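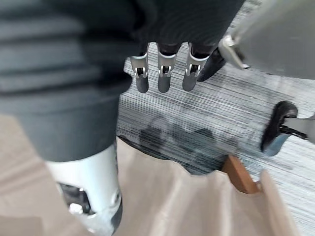 Down at floor level, laundry day, Surnstead.

Laundry on the Floor: A Small Gallery
Text by Simone Frota
Posted Mon 5 February

The Grison folding guide is 32 pages long and it wants you to believe that folding on the floor will change your week. I have my doubts. I read it in December, cover to cover, and came away with one useful idea and a strong urge to shove everything into a drawer.

The useful idea is space. A bed sheet is bigger than my table, bigger than my ironing board and bigger than my patience, so yes, the floor makes sense for sheets. The guide then goes on to claim the same thing for socks, which I can't take seriously. Socks can be done on the couch. They can be done standing up in the hall.

It also says you'll feel calmer working low down. My knees have not reported any calm.

Then there is the matter of order. Grison says whites first, big pieces before small ones, and no shirt should touch the pile until the sheets are squared away. The people at Usuga, who run the laundry forum I read more than I should, say the exact opposite: shirts first, while you still care. The thread on this had 111 replies the last time I looked and I didn't see one person change sides. I suspect most of us fold whatever is on top.

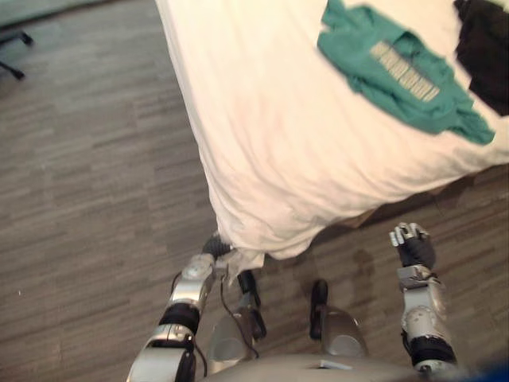
White cloth picked up by a corner, green T-shirt still lying on it. So much for whites first.

A word on corners, as every guide makes a fuss over them. You find one, you follow the edge along to the next, you bring the two together. That works fine on a flat sheet. On a fitted sheet I have never seen it end in anything but a lump, and the Grison drawings skip from step 4 to a perfect rectangle with nothing in between. I'd like to see step 5.

T-shirts are easier, and I'm a little more willing to listen here. If there's lettering on the front, fold with the print facing out and you can find the one you want without digging. Fine. That's a fair tip. Whether it needed its own chapter is another question.

Sososa sells a folding board that is supposed to settle the shirt problem for good. I borrowed one for 12 days. The shirts came out the same size - I'll give it that - but the board takes up more of the closet than the mess did, and I was back to using my hands before I returned it.

The guide's last page promises a tidy closet for life. I'd settle for Thursday.

More in this series: Towels, Thirds or Halves / The Sock Question / Ironing, and Why
Gallery views: 697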